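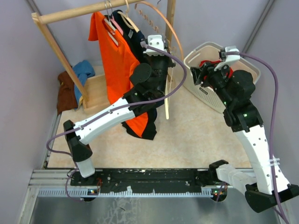

Figure 3. The two-arm cell used for the clothes-hanging task, with the rack on the left and the basket on the right.

4. The Hanging Task

4.1 Why clothes

When we planned the second half of the course, we wanted a task that every student already knew how to do by hand and that no student could write down as a short list of joint angles. Hanging up a shirt fits that wish beautifully. A T-shirt has no fixed shape, it folds over itself, and its collar can end up almost anywhere. Students who had breezed through the block-stacking unit in Section 3 were suddenly arguing about where a sleeve begins, and we loved hearing it!

The task was split into four stages: take a garment from the basket, find the collar, bring a hanger into the neck opening, and place the hanger on the rail. Each team could choose which arm did what. Most teams let the right arm work at the basket and kept the left arm for the rack (see Figure 3 for the layout), but two teams passed the garment back and forth several times before they were happy with their grip on the collar.

4.2 The shared cell

All teams worked in the same cell, which the students named Waltis after the first team's code folder. Both arms are mounted on a single beam along the front of the work surface, so they share one coordinate frame. This saved us a great deal of calibration time. It also meant that the arms could reach into each other's space, and every team had to write a simple rule for who moves first. The most popular rule was a shared "token" that only one arm could hold while it was near the middle of the table. A few teams later relaxed this rule and allowed both arms to move at once as long as their elbows stayed apart.

The garments came from a donation drive in May. We asked for bright colors as well as dark ones on purpose – dark fabric on dark fabric is hard to segment, and we wanted the students to meet that problem early. Hangers were mixed too. The teams quickly found out that the angle of the hook mattered more to them than the color of the hanger, and several wrote a small routine that turned the wrist before the final approach to the rail.

4.3 How students collected demonstrations

Students recorded demonstrations by teleoperation, in slots of 33 minutes. Hülya Güler, who ran the lab sessions, asked each pair to swap roles halfway through, so that one student drove and the other kept a written log of what went wrong. The logs turned out to be some of the best material in the course. They are full of remarks like "grabbed hem, thought it was collar" and "hook touched rail, slid off, tried again from higher up." We now hand out a few pages from them in the first lab.

Over the term the class recorded 670 demonstrations. Of these, 89 were set aside because the log and the recording did not match, or because the run was stopped before the garment left the basket. We kept failed attempts whenever the log explained them. Teams were free to train on failures or leave them out, and this choice led to the liveliest discussion of the whole term.

For storage and playback we used Skisine, a small set of scripts written by students from the year before. It lines up the arm positions with the camera views and lets a team scrub through a run step by step. Being able to pause on the moment when a hanger first touches a collar changed how students talked about the task. They stopped saying "it failed" and began to say which finger was too low.

4.4 What the teams built

Each team trained one policy and was given 200 training demonstrations from the shared pool, chosen by the team itself. The selections were wonderfully different. The Cosport team picked only runs with short-sleeved shirts and aimed for a steady, narrow skill. The Du Plessis team went the other way and chose as many kinds of garment as they could find, accepting that their policy would be less sure of itself on any single one. We describe both approaches in Section 5, together with the scoring sheet that the students helped to write.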